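Portes ouvertes à Lirkalside : une visite au pas de course
Février, par Freya Sowerby

On nous promettait « la renaissance d'un quartier ». Lirkalside, ancienne filature reprise par le promoteur Statham, ouvrait ses portes de 10 h à 16 h, et j'y suis allée surtout pour voir les 276 logements dont parle la brochure. J'en ai vu un, le témoin, avec des rideaux trop courts et un faux citronnier.
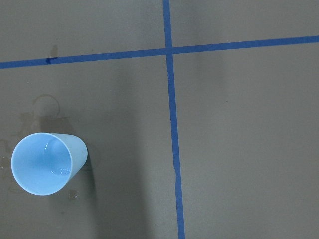

Le vrai sujet, c'est la surface. Statham annonce 1 066 m² d'espaces partagés, chiffre répété à chaque palier par une guide pressée. J'ai demandé si les couloirs étaient compris. Réponse floue. Au rez-de-chaussée, deux bandes bleues se croisent sur un sol gris et mat, et l'on nous demande d'imaginer une crèche. Je veux bien, mais j'aurais préféré un plan coté.

Le bâtiment Ellwood, au fond de la cour, est plus convaincant. Les poutrelles d'origine sont restées, la lumière vient du nord, et les ateliers se louent au mois. Presque 500 livres le plus petit, chauffage en sus. Les artisans qu'on nous cite en exemple ont-ils signé ? « Des discussions sont en cours. »

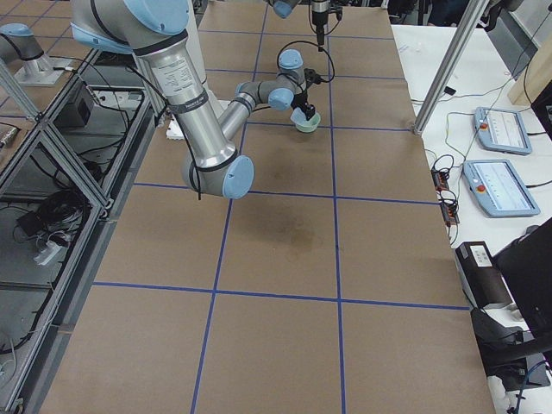
Bras articulé et bol vert menthe, portes ouvertes de Lirkalside.

Pour le café, prévoir de la monnaie et de la patience. Pour le bus, la ligne 3 s'arrête encore loin de l'entrée.

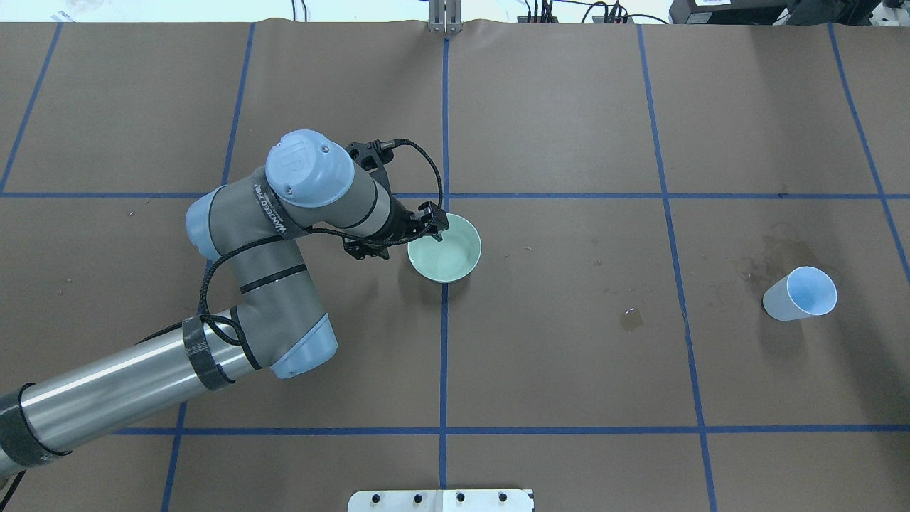

Reste la question des charges, que la brochure expédie en une ligne. Fovus, le gestionnaire, parle d'un forfait « évolutif », mot qui ne m'a jamais rien annoncé de bon. Le papier brun et le ruban bleu sur une table, ça se remplace pour trois fois rien ; un ascenseur de filature, non. J'attends le devis.

Commentaires

Maud : Les couloirs sont compris, j'ai posé la question par écrit.

Ph. L. : Sévère pour le citronnier. Le reste, d'accord.

Contact | © Carnets de visite | Haut de page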